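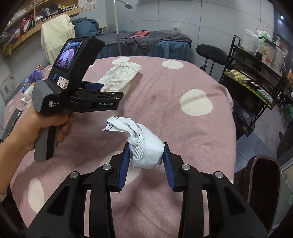 4. Setting up your Clelness countertop composter

You've unpacked the bin, you've found a spot for it, and now comes the fun part! Setting up takes one evening, and most of that is waiting for the starter mix to soak. If you have the older Wulel base, skip ahead to section 5, which covers the hand crank.

4.1 Before you start

Keep these within reach:

The starter brick (in the paper sleeve under the lid)
The charcoal filter
The drip tray
A bowl that holds at least two quarts
A handful of dry leaves or shredded plain paper

Pick a place out of direct sun, with a hand's width of space behind the vents. Under the sink is fine if the cabinet isn't packed solid. Next to the stove is not a good home for it, and neither is the top of the fridge.

CAUTION: Do not plug in the fan until step 9. Running it with no filter pulls dust into the motor housing, and that isn't covered by the warranty.

4.2 First fill

1. Put the starter brick in the bowl and pour a quart of lukewarm water over it. Leave it until it swells and falls apart when you poke it (half an hour, usually, though a cold kitchen can double that).

2. Slide the drip tray into the bottom slot with the lip facing you. It clicks when it's all the way in.

3. Line the bottom of the bin with your leaves or shredded paper. Be generous! A thick bottom layer soaks up liquid and keeps the mix from packing down.

4. Squeeze the soaked starter over the sink. You want it damp like a wrung-out sponge. If it drips, squeeze again.

5. Crumble the starter over the paper and spread it out to the lower fill line.

6. Peel the film off both sides of the charcoal filter. People miss the second side all the time.

7. Press the filter into the lid, soft side down, and turn the ring until the two arrows meet.

8. Close the lid and check that the latch sits flat.

9. Plug in the fan and set the dial to 1. A soft hum is normal for the first night.

NOTE: If the ring won't turn, take the filter out and flip it over. It only fits one way, and forcing it will chip the tabs. Replacement rings are part number 3563, and replacement filters are 674.

4.3 Your first scraps

Wait until the next morning, then add one cup of chopped scraps. Small pieces break down so much faster, so it really is worth the extra minute with a knife. Stay at one cup a day for the first two weeks, then work up to two.

Good to add: vegetable peels, apple cores, coffee grounds and plain paper filters, tea leaves, crushed eggshells, stale bread in small amounts.

Keep out: meat, fish, cheese, cooking oil, glossy or plastic-coated paper, stickers from fruit, anything labeled compostable that's thicker than a paper bag.

Wrappers are the tricky ones. Many that look like paper have a thin plastic layer. Tear a corner slowly, and if you see a clear film stretching along the tear, put it in the trash. Plain brown or white paper with no shine can go in once it's shredded.

Every time you add scraps, toss in the same amount of dry material and give the bin a few turns with the paddle. Teun Van Dijk, who wrote our recipe leaflet, swears by torn egg cartons, and we've come around to them too.

4.4 Smells, flies and other surprises

Sour smell: too wet. Add dry paper, leave the lid open for an hour, and skip a day of scraps.

Ammonia smell: too much green material. Stir in dry leaves and move the dial to 2 overnight.

Tiny flies: bury new scraps under the top layer and wipe the rim with a damp cloth.

White fuzz on top: good news! It's mold doing its job. Stir it in.

CAUTION: Unplug the unit before you lift out the drip tray. Empty the tray once a week, and water the liquid down well before you give it to your houseplants.

When the mix turns dark and crumbly and smells like the woods after rain, go to section 6, Harvesting. Leave a layer at the bottom so the next batch gets a head start.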